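News > Police and Safety > Vetmont

Wed 3 September

Vetmont police are asking for witnesses after a break-in at a storage yard on Grultska Road late in August.

Officers were called to the Odunus yard at 6 a.m. by staff arriving for work. A side gate had been forced and almost 800 feet of copper cable was missing. No one was hurt.

Police want to hear from drivers who used the road overnight and may have dashcam footage – even a short clip could help. A white van seen near the Vestergaard junction is of interest. 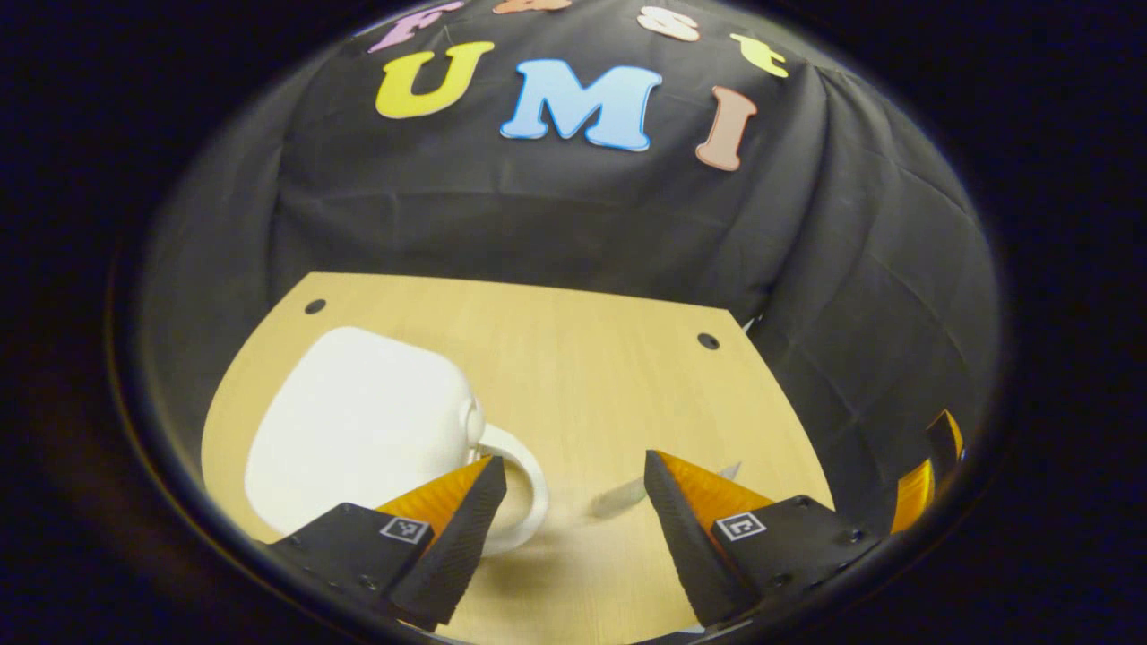
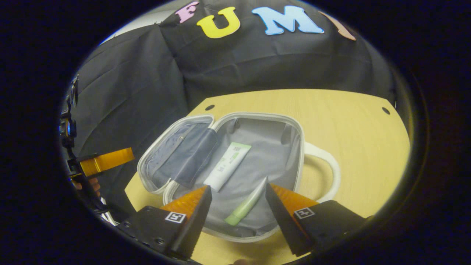

Patrols in the area have been stepped up and will stay in place until further notice. No arrests have been made. Callers should quote case number 1572.

Contact the press desk | © Vetmont Police | Back to top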